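Aug 13, 2026

I've gone back to running after a long gap. The plan was to be able to do 10 km by the end of summer, and I'm nearly there. I started in April with 5 km along the canal at Plerneck, walking most of the hills. Now I go out before work and don't stop until the lock at Valatance.

The heat has been the hard part. I used to drink nothing until I got home, then wonder why my head hurt all afternoon.
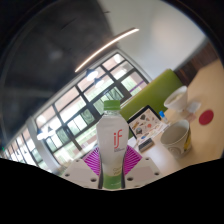 Photo: Arnard

Coconut water is fine, though plain water and a banana do me just as well. I've also given up on the expensive gels. They upset my stomach and the wrappers end up in my pockets and then in the wash.

Shoes matter more. My old pair had gone flat at the heel and my left knee was sore for 12 days. The new ones are half a size up and the knee has settled. 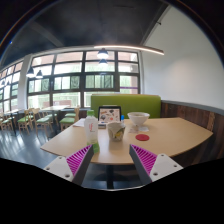 Stretching is the bit I still skip. I know I should do it as soon as I get in, but I sit down first and then my calves go stiff. A curved table edge like that one is good to hold on to for calf raises, with no corner to dig into your hip. I'm aiming for five minutes after each run.

Next is the Kinnunen loop, which has a proper climb in it.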